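Tucked chair

A tucked chair is a dining or side chair placed with its seat partly or wholly beneath a table top and its back left standing outside the table edge. The term is used in furniture layout, in catering and in housekeeping, where it describes the resting position of a chair that is not in use. The opposite position, with the seat clear of the table, is called drawn or pulled out.

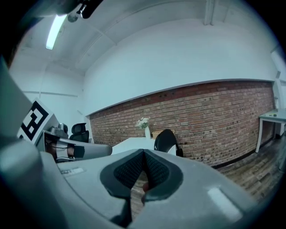
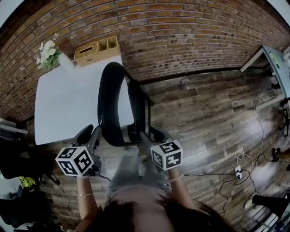 A black chair with a curved back at a white table, with a vase of white flowers on the table top and a brick wall behind.

Description

A chair can be tucked when the front of its seat will pass under the table top without striking the apron, the legs or a cross rail. In a full tuck the chair back touches the table edge or stands a finger's width from it. In a partial tuck some of the seat remains visible. Partial tucks are usual where the table is narrow, where a second chair faces the first, or where the chair back slopes and would otherwise rub against the edge.

Chairs with curved or looped backs behave differently from those with straight ones. A looped back meets a straight table edge at one point or at two, depending on which way it bends, and the chair can turn slightly about that point. A row of such chairs looks uneven sooner than a row of ladder-backs, and needs straightening more often.

Clearances

The height of the seat is seldom the limiting measurement. Difficulties more often come from arms, which must pass below the table top or stop short of it, and from padded seats fitted to a table with a deep apron. Thin-legged chairs can be tucked beside a table leg with little loss of space. Chairs on a swivel base, such as office chairs, are harder to place, as the base spreads wider than the seat and the headrest or high back stands well above the table. They are generally left beside a wall or at a desk.

In the Dedura method of room planning, the tucked depth of a chair is measured from the table edge to the rearmost part of the back. The floor beyond this line is counted as passage. The drawn depth is measured separately with a person seated – the two figures are then entered side by side on the plan.

Method

Moving a chair into the tucked position takes two hands where the floor is uneven or easily marked. The usual sequence is as follows.

The back is held at both sides, near the top of the curve or at the outer posts.
The chair is turned to face the table squarely.
The rear legs are lifted clear or kept lightly loaded, and the seat is guided under the top.
The chair is lowered and checked against its neighbours.

Pushing from one side only tends to swing the chair into a table leg. On planked floors the legs may also catch in the joints, particularly if the boards are weathered or have a raised grain. Felt pads reduce noise but collect grit and should be renewed when flattened. Cables lying on the floor are moved aside before the chair is shifted, and are not run beneath the legs.

Table top

Chair position is normally set after the table has been cleared and dressed. A vase, a box or a tissue holder is placed away from the edge so that a knock from the chair back does not upset it. Tall vases with a small base are the most easily disturbed. Artificial flowers are lighter than a vase filled with water and offer less steadiness, and are sometimes weighted with gravel.

Use in housekeeping

The housekeeping manual issued at Hidley in 2000 treated the tucked chair as the last item in resetting a room, after sweeping and before the lights. Its author, Hagos Kassa, distinguished between rooms reset for appearance, in which all chairs are fully tucked, and rooms reset for cleaning, in which chairs are drawn or turned up on the table. The Drallon edition kept this division and added a note on looped backs.

See also

Apron (furniture)
Place setting
Side chair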